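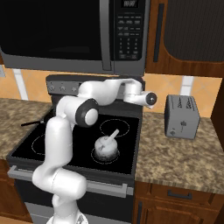

*Simulated kitchen, stove layout: arm over the cooktop, pot on the front right burner, gripper empty.*

**Subject:** Re: [sim-demos] How many stove examples before we retrain?
**Date:** 25/07/2021

Replying to the list as the numbers affect the Clatham people too.

> Behrouz Zarei wrote:
>
> We have 900 demonstrations on the stove layout and the policy still goes
> for the pot from one side only. If the pot handle points towards the
> toaster it manages. If the handle is turned towards the oven door it
> hovers and times out. Do we need more of the same, or should we change
> what we record? Also, can I reuse the Lurkville episodes? They have the
> same cabinets but I think the action rate is different.

Change what you record. I went through the start states in your set and the pot yaw hardly varies. The attached render is typical: short handle up and to the right, rear right burner free, gripper high over it at the level of the underside of the microwave. More episodes from there will teach the model very little about the handle.

What I would do, in order:

1. Sample pot yaw over the full circle at reset. Keep the position jitter as it is.
2. Vary which burner the pot starts on. Reject any reset where it touches the long-handled pan at the rear left.
3. Start the gripper from 10 poses. At least two should be low over the right counter, on the near side of the toaster.
4. Record 115 episodes per start pose, then stop and look at the failures.

That gives 1150 new episodes. Please don't merge them with the old 900 straight away. Train once on the new ones alone, then on both, and post the two curves.

On camera placement: from this viewpoint the upper link crosses most of the stove's back panel and the elbow hides the rest of the pan. For the pot task that is tolerable. For anything involving the knobs it isn't, so add a second view before you collect those.

Lurkville: the action rate does differ, so the episodes need resampling. The Mamani converter handles this, but it drops the last step of each episode, and in a grasp task that can be the gripper close. Check a handful by replay before you trust the output.

Failed attempts: keep them, with the success flag set to false. The Markport set had 1875 episodes with the failures already deleted, and we could not work out afterwards which resets had been hard.

I will put the reset script in the shared folder once the yaw sampling has been tested. The knob task can wait until September.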